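In praise of the pretend bench

27 January 2020

I have spent most of the winter building a robot arm in the shared workshop on Gokasby, and for a good half of that time I haven't touched the arm at all. I've been sitting next to the kettle with a laptop, moving a simulated gripper over simulated toy blocks, and I want to make the case that this is proper making. It belongs in a workshop every bit as much as the lathe does.

Not everyone agrees! Hazel Marchetti, who taught me to solder and whose opinion I value more than she'd like, thinks a robot in software is homework. You learn with your hands, she says, and if the gripper crushes something then you have learned how hard it grips. I have a lot of time for that view. I also have a drawer containing three dead servos, and I learned the same thing from each of them.

The real arm is called Holance (Tanveer named it, ask him). It has a parallel gripper and a camera on the wrist, looking down between the fingers, and the job I've set it is to pick up a child's alphabet block and put it down somewhere else. Any toddler can do it. I find it completely absorbing. The block has to be found, the wrist has to turn to match it, and the fingers have to come down either side without catching a corner, and every one of those steps can be wrong by a little in a way that ruins the next one.

In the simulator I can have 3,000 goes at that overnight, with the blocks dropped in a fresh place each time, and come in the next morning to find out which ones failed. On the real bench I'd be resetting blocks until May.

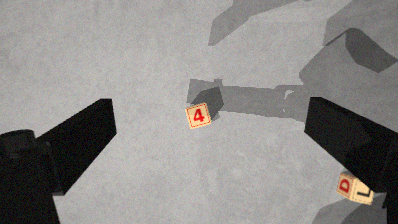
Wrist view in the simulator, fingers open, with the 4 between them and a second block by the right finger.

What I love about this stage is how much of the trouble is ordinary. Take shadows. I'd assumed that a rendered world would be too tidy to teach me anything, so I very nearly left them switched off. Jalen Ambrose talked me out of it, and he was dead right. A dark patch lying against a block is just the sort of thing that muddles a simple edge finder, and mine was muddled for a fortnight. It would draw a lovely confident box round block and shadow together and send the fingers to the middle of that. I fixed it at the laptop with a biscuit in my other hand.

The same goes for a block turned a few degrees off square, or one tucked under a finger where the camera only gets part of it. You can meet all of these on a real bench, of course you can, but you meet them when they feel like turning up. In the simulator I can ask for 400 of them in a row.

Hazel's strongest point is friction, and I'll give it to her whole. My simulated blocks are all far too well behaved. Real ones have varnish on some faces and jam on others, and the real fingers flex. The first program I moved across to Holance closed beautifully on a block, lifted, and left it sitting there. So the hardware keeps its place, and I'd be suspicious of anybody who told me they had skipped it. I just don't think the hours before it are lesser hours.

There's a fairness argument too, and it's the one I'd press on anyone who runs a workshop. We have one arm and a long list of people who'd like a turn on it. Hye-jin Nam wrote her first grasping routine at home on an old laptop, brought it in on a memory stick, and needed the arm for a single evening. She'd have waited weeks otherwise and might well have drifted off to the pottery side. A simulator is the cheapest extra bench we will ever get.

So put it in the induction, next to the bandsaw talk. Give it a table and a decent chair. Hazel has agreed to try it if I'll re-cut the finger pads by hand afterwards, with a file, while she watches, and I've already bought the rubber.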